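Project Report: Review of the Tulasell Two-Arm Parcel Weighing Kit
Submitted by: Chenxi Cao
Project guide: Padmavathi Palaniappan

1. Background of the project

Small online sellers send many light parcels in soft plastic bags. Before a parcel can leave, somebody must take it from a crate, put it on a scale, read the weight and pass it to the belt. The work is simple but it is tiring, and soft bags are difficult for machines because they change their shape every time they are touched.

The Tulasell kit is offered by Grilex for this kind of work. It is sold as a set of two arms, two hands, wrist sensors and the control software. The buyer chooses the hands separately, and the scale, crate and belt can be the ones which the buyer already has. My project was to study the kit as a product and to give an opinion if it is suitable for Pavside, a small packing company that is thinking of buying it.

2. What is in the offer

Grilex gives two types of end tool. The first is a multi-finger hand with jointed fingers. The second is a simpler gripper with long fingers, and it costs less. Both types fit the same wrist, and according to the manual one person can change them with ordinary hand tools. I did the change two times and had no trouble with the screws, but the cable plug is small and I had to push it quite hard.
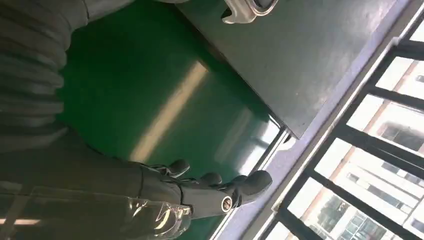 The manual has 49 pages. The part about installation is clear and has good drawings. The part about the software is weaker, because some menu names in the manual are not the same as the names on the screen. I wrote to the Grilex support address about this and they sent me a corrected list the next day. The training offered with the kit is one day, and I think two days would be better for workers who have not used an arm before.

3. The weighing task

I planned the task to be close to the daily work at Pavside. The crate stands on the left, the scale is in the middle and the belt is on the right. The left arm takes a bag from the crate, and the right arm is responsible for the scale and the belt. In total I ran 300 picks in the trial, divided between the two types of end tool. Bags from different senders were mixed in the crate, so that the kit could not depend on one size or one print.

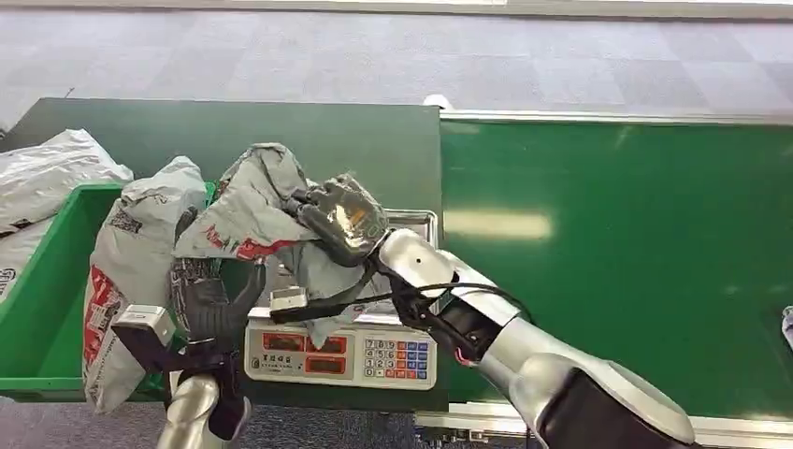 Timing between the two arms was the most important point of my study. The software lets the arms work one after the other or at the same time. In the second mode each arm can hold its own bag, and the bags can come very close to each other over the table. The hand at the scale closes around the upper part of the bag and the rest of it drapes over the platform, which is a problem for the reading if the hand does not let go completely. I therefore added a short pause after release. With the pause the readings were steady, but the cycle became longer. A buyer should also think about where the display of the scale is facing, because a hanging bag can cover the top of the control panel.

The simpler gripper was better when the bags were pressed together in the crate. Its fingers can go down between two bags where the jointed hand needs more space. On the other hand, it dropped 32 bags during the trial, mostly large ones with little inside. For mixed parcels I would choose the jointed hand on the scale side and the gripper on the crate side.

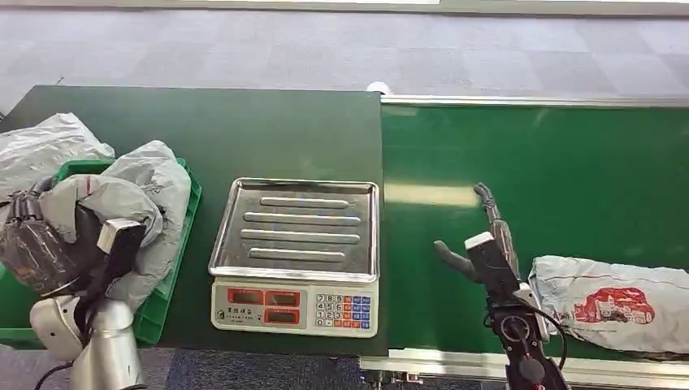

4. Opinion and suggestions

Pavside handles some 400 parcels in a normal shift. In my opinion one kit can take a part of this work, but a worker should stay near the crate to separate bags that stick together. I suggest to rent the kit from Grilex for the month of May before any decision to buy. The rental contract includes one visit by a technician.

I also compared the price list with the Tseng single-arm kit. The Tseng kit is cheaper and needs less floor space, but it must put down one bag before it can take the next. I did not test it myself, so I can only compare it on paper. If Pavside wishes, a test with the same bags can be done as a continuation of this project.

Report submitted 11th January

Contact the project office | Copyright Chenxi Cao | Back to top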